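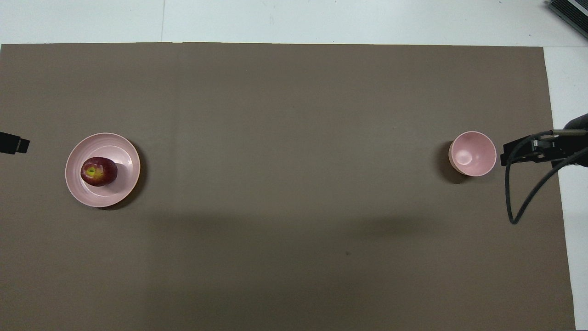 Figure 3. Apple on a pink plate, with a small pink bowl set apart to the right, on brown-grey paper.

Research > Papers > Everyday Objects > Section 4: Setting the Table

4. Setting the table

I'll admit I spent far more time choosing crockery than I ever planned to. When I started on the Plulance study I figured any plate would do. Then I laid out our first settings on a bare white tabletop and the pale dishes just about vanished into it, so down went a big sheet of matte paper in a sort of taupe colour. You can still see the white along the top and down the right side in Figure 3, and I left it like that for every setting (trimming paper to fit a table is a miserable job, and I'm no good with scissors).

The pink plate and bowl came from the Lorneo range. I liked that they were nearly the same colour but not at all the same shape. The plate is shallow, with a raised rim that's a bit deeper in colour than the middle, and the bowl is more like a cup. My favourite question in the whole study was a simple one: if you hand people a plate, a bowl and one piece of fruit, where do they think the fruit belongs? Everybody I asked had an opinion, and some of them were surprisingly firm!

In the setting shown, the apple is on the plate and the bowl is empty. I called this the "snack" layout in my notes, and people took to the name straight away. They read the plate as somebody's place and the bowl as a spare, or as something still waiting for its turn. When I asked them to describe the reverse layout, with the fruit in the bowl and nothing on the plate, the talk drifted to centrepieces and grandmothers' sideboards. Same dishes, same fruit, completely different kitchen.

Distance mattered more than I'd guessed. With the two dishes side by side, people treated them as a set. Once there was a good stretch of paper between them they started talking about two separate jobs, or even two separate people having breakfast. I went through 2,000 written answers with that in mind and ended up adding a column to my coding sheet just for remarks about the gap.

One thing I'd change is the apple. A dark red one looks lovely against pink, but it grabs all the attention, and the bowl got shorter answers as a result. For the Andale round in May I swapped in a duller fruit, covered in Section 5.

Comments

Loved this section. My family is firmly fruit-in-the-bowl, and a plate is for once you've cut it up.

Did you try a bigger bowl? I'd be curious whether the colour or the size is doing the work.

The Section 5 link on the Agyeman page goes to the wrong file, by the way.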